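4.3 Learning from the wrist view alone

We were surprised, and very pleased, by how far the wrist camera could carry the policy without any help from the overhead view. In the first round of trials, the Munora policy was trained on 2406 demonstrations and then run with the overhead stream switched off. We had expected it to fall apart in the last few centimeters before contact, where objects fill the image and most of the surroundings drop out of sight. It did lose some accuracy there, but far less than the Gratow baseline, and the gap grew as the objects got softer.

Close-range views are hard for a simple reason: they look very little like the images most vision encoders were trained on. Figure 6 is typical of what the network has to work with. A reddish-brown object is smeared by motion blur between the two fingers, and the dotted mesh of the finger pads carries much of the usable texture.

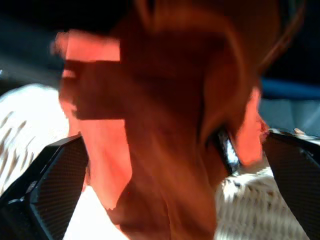 Does throwing out blurred views make training easier? It makes the training loss drop faster, but the resulting policy is worse at closing on soft objects, so we keep them all.

Figure 6. Wrist view at close range, with both finger pads in sight.

To test this properly, Leonie Wallner retrained the policy with a sharpness filter that removed about 22 percent of the wrist images. Everything else stayed the same, including the Mamia encoder and the 2000 warm-up steps. Over 200 evaluation runs per condition, the unfiltered policy came out ahead on every soft object in the set, and the two were nearly tied on rigid ones. Burgi Fankhauser repeated the comparison on the Palaniappan arm, which has a slower wrist, and found the same ordering with a smaller margin. That is an exciting result for us, as it suggests the blur carries a motion cue the policy can learn to use. We look at this more closely in Section 4.4, where single images are replaced by short stacks.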